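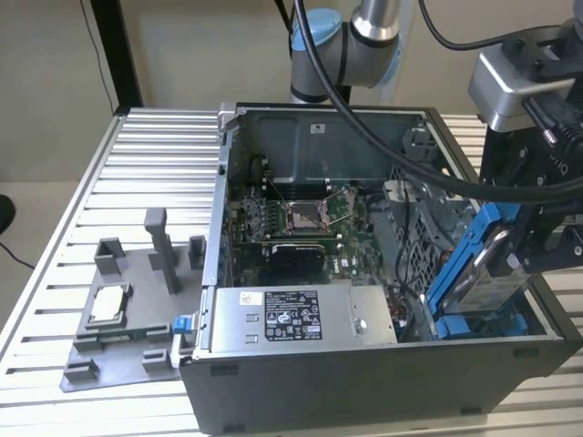

Week 4 notes: Repair, replace or let it go

Hi all, the notes from class are below, a bit tidied up. I talk fast and I skipped a few things on the board, so please read these even if you were in the room.

We started with the question I ask every group: when something in your home stops working, what's the first number you look at? Nearly everyone says the price of a new one. Fair enough, I do it too. But the price on the tag is only a piece of what you pay, and the whole point of this unit is learning to put the other pieces next to it.

Cost per year of use

Take what you paid, add every repair, and divide by the years you got out of the thing. I used my own washing machine, a Flatoneo I bought for $373. I've had one repair on it, a drain pump, $158 with the visit. That's $531 in all. If it had died at year three and I'd walked away, I'd have paid $177 a year. It's now in its ninth year, so I'm at $59 a year and still falling (I'm very fond of that machine!).

Now, a lot of you asked about the cutoff. There's an old rule that says never spend more than half the price of a new one on a repair. I don't hate it, but it ignores age. Half the price is a great deal if the repair buys you six more years and a terrible one if it buys you a winter. So ask the repair shop two things – what does it cost, and what usually goes next? The second answer is the one that matters and people hardly ever ask for it.

Sunk costs, again

I know, we did these in week 2. They come back here because this is where they bite hardest. The money you've already put into the old thing is gone whichever way you decide. My cost per year sum looks backward, so it's good for comparing how you shop over a lifetime. When you're standing in the kitchen with a dead dishwasher, only use the money still to be spent. Somebody in the back row objected that these two ideas fight each other. They do a little. Use the first for choosing what to buy and the second for choosing whether to fix.

The Brarndale handout

This is the town survey you got on paper. It had 3436 households in it, and we only looked at the page on why people threw things out. Two cautions when you read it:

"Could not be repaired" is what people said. It doesn't mean a shop looked at the item.
"Too expensive to repair" was a single box, so a person quoted a high price and a person who guessed a high price are lumped together.

I'd love it if somebody took that second point up for their essay.

Parts and manuals

We ran out of time on this one. Short version: a repair market needs parts, instructions and someone willing to do the work, and when one of them dries up the others get pricey. Read the Koyama chapter on spare parts, then the short piece on the Nokby repair shop. Skip the appendix unless you like tables.

For next time

Pick one thing at home that you've owned for at least four years. Find out what you paid (a guess is fine, just say it's a guess), list the repairs and work out the cost per year. Then write half a page on what would make you replace it. No cars please, they take over the whole discussion.

Half pages are due 13 Feb 2026, on paper or by email. Essay topics can wait until after the break, and the essays themselves come in at the start of May.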